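Plurkiron Workspace Refit: Interim Report to the Lindemann Fund

Reporting period: through the end of August

The grant covers the refit of the shared study and desk rooms at the Skakisach building. The scope agreed with the Fund has three parts: replacement of the desks, a change in lighting from ceiling fixtures to individual lamps, and a set of small shared tools and supplies held at each desk. Window work was left out of scope at the application stage and remains so.

Desk replacement is complete on the upper floor. The old tops were removed, the wall fixings were filled, and the new wood desks were set against the glazing line as shown on the revised plan. Two desks on the north side were out of level after installation and were shimmed. The lower floor is on hold until the floor covering is finished, and no desks have been moved there.
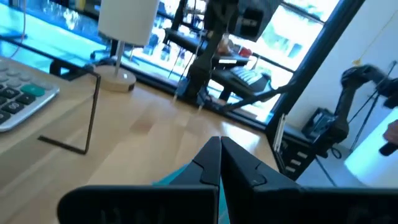 Prepared by the project office, Plurkiron
Upper floor, window side

The desks are a light, pale wood with faint grain. The finish gives soft reflections in daylight, and users were asked whether this was a problem for reading or screen work. Most said no. Those who said yes were seated directly facing the glass, and they have been offered places on the inner wall. We do not propose a change of finish.

The table lamps are small, with a white cylindrical shade, a slim stem and a round base. They stand near the back edge of the desk so that the working area in front stays clear. Cable routing is the weak point of the present layout. Cables will be clipped to the rear edge on the lower floor from the start, and the upper floor will be brought to the same standard afterward. Cost of clips and labor is $90, taken from the contingency line.

Each desk has a calculator for general use. Hex keys were issued for adjusting the desk feet and are to be returned to the tool drawer once leveling is finished. Several are still out on the desks. A reminder has been posted, and the final inventory will record any shortfall.

Spending to date on small equipment is $392 against a line of $2,000. The low figure reflects timing — the order for the lower floor is placed with Punerau but has not been invoiced. We expect the line to close within budget.

Daylight on the window side is strong, and at midday the lamps are rarely needed there. We will take light readings at desk height at 20 positions, morning and late afternoon, and include the results in the final report. The readings will also be used to decide whether the inner wall needs a second lamp per desk.

Outstanding items: lower floor desks, cable clips on both floors, return of hex keys, light readings. One decision is requested from the Fund, namely approval to carry any unspent part of the small equipment line into the next period.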